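Gripper lab, handout 3: comparing finger pads

Before we get going, a bit of housekeeping. Bring the sheet from last time, the one with the blank columns, and a pencil. If you lost yours, Kwame Amoah has spares on his desk, and please take one only, as he runs out every single term. The bench is open on Sunday afternoon too, for anyone who wants extra time.

What we're comparing

Our parallel gripper can take several kinds of finger, and people tend to have strong feelings about them before they've tried any. I certainly did! I came into this lab sure that wider was better, and then spent a whole April picking small things up badly. So this week I want you to use 2 finger sets, which I'll call Tsikata and Pundon after the sheets they came with. Tsikata is the stiff set. Pundon has a bit of give in it, so the fingers bend slightly when they close on something.

You'll run the same pick with each set, on the same bench, with the same starting pose. Only the fingers change. If you catch yourself also fiddling with the speed because one set feels slow – stop, go back, and start the block over. I know it's annoying. I've had to do it myself more often than I'd like to admit.

The objects

I like soft toys for this exercise. A hard cube tells you very little about fingers, since almost anything can hold a cube, but a plush one squashes, rolls and leans, and it has odd bits sticking out that get in the way. A green block goes in the bowl, so that the bowl is never a clean target and you have to think about where the second object will land.

Look at the approach first and the grip second. Most bad grips start out as bad approaches, and on the screen the two are easy to mix up.

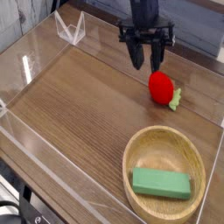
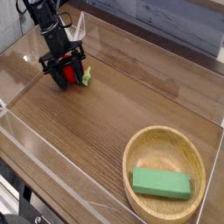

How do I know whether a pick counts as a success?

Count it only if the object is lifted clear of the table, carried over the bowl and let go inside the rim. If it lands on the rim and rolls in, write "rolled" in the notes column and count it as a miss. If it comes up and drops before the bowl, that's a miss as well, and I'd like you to write down where it dropped.

Running the trials

Home the arm, open the fingers all the way, and put the object down by hand. Turn it a little between trials, please. Everybody's natural habit is to set it down the same neat way each time, and then the numbers look lovely and mean nothing much. Last year's group did 312 trials that way before one of them noticed, and we threw out the lot (there was some grumbling, and I brought cake).

Log each trial before you start the next. The Zodari controller keeps its own record of finger position and motor current, but it has no idea whether you were pleased with the result, so the notes column is still yours to fill in. Short notes are fine. "Slid left" is fine. "Weird" is less helpful, and I get a lot of "weird".

When you swap the fingers, do the screws up by hand first and only then use the driver. Check that the tips still meet when the gripper is closed. If one tip sits ahead of the other, loosen both and try again – a crooked pair will drag the object sideways as it closes, and you'll end up blaming the pad.

Reading the numbers

In the shared folder you'll find the old Kiltelberg set, 796 trials in all, of which 117 were misses. Don't treat that as the score to beat. They used a different table and a heavier arm, and their camera was mounted higher than ours. I've put it in mostly so you can see how they wrote their notes, which are really good, much better than mine.

Split your misses by cause before you work out any rate. Did the fingers come down in the wrong spot? Did they close in the right spot and slip? Did the object leave the fingers late, or stick to one side? Two sets can have the same miss rate and fail for completely different reasons, and that's the part I'll be asking you about when we meet.

For next time

Hand in one page per pair: your counts for both sets, the split by cause, and a paragraph on which set you'd pick for soft objects and why. If you and your partner disagree, write two paragraphs. I enjoy those the most.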